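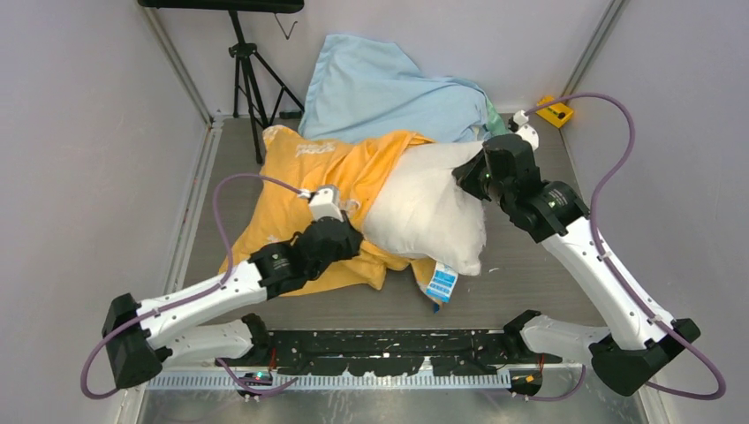

Pillows, pillowcases and the rest: your questions answered

I've been running the bedding side of Mustavis from the Dradgate shop for 12 years now, and the same questions keep landing in my inbox, so I've put my answers in one place. They're my own opinions and I do change my mind (the silk question has been rewritten twice already). If yours isn't covered, the contact details are at the bottom.

How often should I wash my pillowcases?

Once a week if you can manage it. I know that sounds like a lot if you've only got the one set, but a pillowcase gets far more face and hair on it than any other bit of the bed. If a full change of sheets every week is too much, just swap the pillowcases and leave the rest until the week after. I do this myself most of the winter.

And the pillow itself?

Two or three times a year for most polyester and hollowfibre ones. Read the care label first! It's sewn into a side seam, it's usually white, and the print fades, so if you've just bought a pillow, take a photo of the label now while you can still read it. You'll thank me in a couple of years when all that's left is a blank bit of ribbon.

Please don't cut the label off because it scratches. Tuck it in at the closed end of the pillowcase and you won't feel it.

Can I put a feather pillow in the machine?

Often, yes, if the label says so and your drum is big enough for it to move about. Wash two together so the load balances, use less detergent than you think, and give them an extra rinse. Drying is the hard part. Feathers hold water in the middle long after the outside feels fine, and a pillow put back on the bed too soon will smell like a wet dog by the weekend. Low heat, a couple of clean tennis balls in with it, take it out and give it a good shake every so often. Then leave it somewhere airy overnight anyway.

Memory foam is different – don't machine wash it at all. Sponge the mark off, let it air, and wash the cover.

My pillow has gone yellow. Is it ruined?

Probably not. It's mostly sweat, plus whatever you put on your face before bed. A warm wash with an oxygen-type stain remover will shift a good deal of it, as long as the label allows a warm wash. It won't come out snow white and I wouldn't chase that. If it still springs back when you fold it in half and let go, keep it. If it just lies there folded, it's had it.

A pillow protector under the pillowcase helps more than any amount of scrubbing later. It's the dullest thing we sell and I'd put one on every pillow in the country if I could.

How do I stop coloured pillowcases fading?

Turn them inside out, wash cool, and don't dry them in full sun all afternoon. Yellows and oranges are fairly forgiving in my experience. Dark blues and greens will go patchy along the creases if they're stuffed into the drum too tightly, so give them room.

Wash any strong colour on its own the first couple of times. A lady in July brought in a whole set of sheets that had gone the colour of weak tea thanks to one new rust-coloured case, and there wasn't much I could do for her except sell her more sheets.

What about printed ones, with words or a picture on?

Inside out, always, and never iron straight over the print. Iron from the back or lay a thin tea towel over it. If the lettering has started to crack you can slow it down by skipping the tumble dryer, but you can't mend it. The De Smet range we stock has the lettering dyed in, so it doesn't sit on top of the cloth, and those do last better. They cost more too, I'm afraid.

Do I need to iron pillowcases?

No! I iron mine when my mother-in-law is staying. The rest of the time I take them out as soon as the machine finishes, snap them hard by the corners, and fold them while they're still slightly warm from the line or the dryer. Most of the creases people complain about come from leaving a bundle sitting in the basket until the next day. I've done it often enough.

If you do like a crisp finish, iron cotton while it's still a bit damp. Start at the closed end and work towards the opening.

Any trick for getting the case on? I end up fighting it.

Turn the case inside out, put your hands in and grab the two far corners, then grab the two corners of the pillow through the fabric and flip the case down over it. Same idea as the duvet trick. With a very plump pillow, fold it in half lengthways first, slide it in and let it open out inside.

If it's a struggle every single time, measure your pillow. We had a run of Cletska pillows that were a touch wider than the usual size and I spent a month telling people they weren't going mad.

Which way round should the opening go?

Facing away from the door, so my gran said, and I still do it. It really doesn't matter. With a housewife case (the sort with a flap inside) make sure the flap is tucked right over the end of the pillow, or it'll hang out and look scruffy however nicely you've made the bed.

How should I store spare bedding?

Fold each set and put the whole lot inside one of its own pillowcases. Sheet, duvet cover, the other pillowcase, all in. Then you pull out one parcel and you've got everything, with no hunting for the odd green case that's wandered in with the towels. I've kept our spare room bedding like this for years and it's the one tidy cupboard in the house.

Pillows don't like being squashed for months. Vacuum bags are all right for a house move, but for longer than that I'd use a cotton bag on the top shelf with nothing heavy on it.

I've got a great heap of mixed bedding. Where do I start?

Tip it out somewhere you can walk round it, the floor's fine. Pull the pillows out first because they take up all the room and make it look worse than it is. Next find the fitted sheets, which will be wrapped round everything else. What's left is flat and easy. Match the pillowcases to their sets last, and be a bit ruthless with anything that hasn't had a partner since you moved in.

Can I donate old pillows?

Many charity shops won't take them, so ring before you carry them down. Animal rescues sometimes want clean sheets and pillowcases, though often not feather fillings. Venkatesh Salian, who looks after our returns, cuts his old pillowcases into squares for polishing shoes, and a really worn cotton one is lovely for that.

What thread count should I go for?

Around 200 is perfectly good for everyday cotton percale. I had someone ask me for 1,412, which she'd seen on a listing somewhere, and I had to say I didn't stock it and wouldn't want to. Very high numbers often come from counting the plies in each thread. Feel the cloth if you can. If you can't get to the shop I'll post you swatches, up to 6 at a time, no charge.

Is silk worth it?

If your hair tangles or you just like the feel of it, yes, go on. If you're going to forget and put it through at 60 with the towels, no. I'm firmly in the second group.

How do I ask something else?

Use the form on the contact page or ring the Dradgate shop after 10 in the morning. Have the care label handy if it's a washing question, or tell me what's left of it.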